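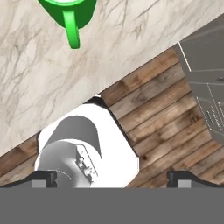
Green mug, marble counter.

May
By Wumpini Adjei

The Kragh metal detector at the end of line two had been rejecting perfectly good shortbread since the night shift, and by six in the morning the bin under the air blast held 131 packets and Bjartur Snorradóttir's gloves.

"It wants something," said Bjartur, who had run the Clondley packing hall for longer than the hall had had a roof worth mentioning.

"It's a machine. It wants calibrating."

"I calibrated it. I put the test wand through. It let the wand go by and threw out my sandwich."

I had come up from Grukeo with a laptop, a box of spare belts and a certificate saying I understood detectors. The certificate had cost the company 800 dollars and I'd slept through the part on damp. I set the sensitivity down a notch. The line started. Twelve packets went past like lambs, and the next one got a puff of air in the ribs and flew into the bin.

"Down another notch," Bjartur said.

"Any lower and you could send a bicycle through."

"We don't sell bicycles."

The plant manager rang at seven to ask how it was going. I told him we were isolating variables. Bjartur was in fact isolating the sandwich, one layer at a time, on the infeed belt. Bread passed. Cheese passed. The pickle went into the bin with real feeling.

"Salt," I said. "It reads wet salt as metal. That was the chapter I missed."

"There's no pickle in the shortbread."

"Is there salt?"

He looked at me the way you'd look at a man who asked if there was water in the pool. Then he went very quiet, walked to the far end of the hall and came back with the recipe card from the mixer. Somebody on nights had swapped the butter for Clilora, which came salted, in tubs of 200 pounds, and was much cheaper.

"So the machine's been right all along," I said.

"Don't say it so loud. It'll be unbearable."

We ate four of the rejects for the sake of the report. They were the best thing Clondley had made in years. Bjartur taught the detector the new product, which took nine minutes, and sent nearly 700 packets through without a puff.

Then he put his gloves back through, to be fair to it. It threw them in the bin.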